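Ledmont, September

FIKAMARI ADDS SINGLE-SERVE SNACK PACKETS TO CLIKINE SORTING RANGE

Fikamari has extended its Clikine household sorting guide to cover small film-wrapped snacks. The new section, developed at the company's Ramalho workroom, sets out a method for sorting mixed packets at home and storing them by type. It applies to sealed single-serve packets only. Opened packets, glass jars and rigid tubs remain under the existing pantry section.

Scope

The section defines three groups: grain and dried fruit snacks, savory snacks, and sweets. Packets are assigned by the main ingredient shown on the front. Where the front text is in a language the household does not read, the product picture is used for a first sort and the ingredient panel is checked before storage. Packets with no legible date are set aside.

Work surface

Sorting may be done on a table, a counter or a made bed. A bed should be covered with a flat quilt or spread, and a plain dark cloth may be laid over it so that light-colored packets are easy to find. Each packet is lifted by its sides, clear of the crimped seal, and turned so that the front panel can be read. Creased film is not a reason for rejection if both end seals are intact.

Pictured: packet handling over a striped bedspread, with a pink panda-face packet showing red dates and grains held upright.

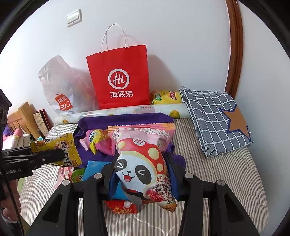

Storage and availability

Each group is stored in a separate bin, no more than two layers deep, with the earliest date at the front. The guide recommends a full check every nine weeks. The snack section runs to five pages and is supplied to current Clikine users at no added charge.

Fikamari Press Office, Ledmont | Contact | Copyright Fikamari. All rights reserved. | Back to top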